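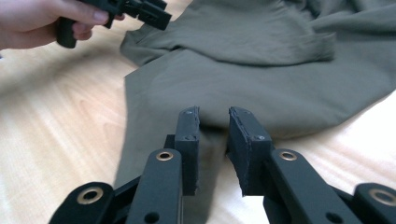 Drallness wrote that he'd had the same trouble telling the candidates apart, and that reading their old council votes helped him far more than anything they said in the campaign.

That was on the general thread, but it didn't quite cover what I'm after, so I'm starting a new one. We have a by-election coming up in Bondalthorpe in September and there are two people standing. One has been a councillor for 7 years. The other has never held office and used to run a garden centre. I have leaflets from both and they say nearly the same thing - better roads, more for young people, keep the library open. I'd like to know something about who they are before I vote. Where do you look for a candidate's background if they aren't famous? I don't use social media and I'd prefer not to start.

Posted by Ferreira

Wedel
For the sitting councillor it's fairly easy. Go to the council website and find the page for councillors. Each one should have a register of interests, where they list their job, any land they own in the area and any bodies they belong to. There is normally an attendance record too, and the minutes of meetings going back several years. Minutes are dull, but if you search them for the name you'll soon see what the person speaks up about and what they sit through. When a recorded vote was taken it will say how each member voted, though most votes aren't recorded by name.

The newcomer is harder. If they ran a limited company you can look them up at Companies House, free, and see when they were a director and whether accounts were filed on time. I wouldn't read too much into a late set of accounts. The statement of persons nominated will give you the name, the party if there is one, and the names of people who signed the nomination, and you may know one of them.

The local paper is worth a try. Ours keeps its old stories online but the search box is poor, so I use an ordinary search engine with the paper's name added. The library may have back copies as well. Last time I stood in a queue to ask for them and it took almost 2 hours, so go early.

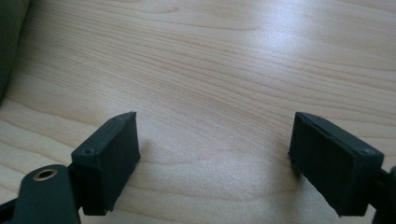
Then there's the hustings, if one is being held. Churches and residents' groups often put them on. You can send a question in beforehand and both candidates have to answer the same thing, so ask about something narrow, such as a particular junction or a planning application you know about. Leaflets should carry the agent's name and address, and you can write to that as well. I've done it twice and had one reply.

Bondalthorpe99
just ring them up. number's usually on the leaflet. mine talked to me for ages about bins

Drallness
Agree with Wedel on the minutes. One thing to add: check the committee papers as well as full council, because that's where planning and licensing get argued over. My councillor hardly said a word in full council but was very busy on licensing. Also look at who they've stood for before. Ours lost by 434 votes under a different party and it wasn't mentioned anywhere on the new leaflet. Past results are on the council site under elections, normally as a PDF for each ward.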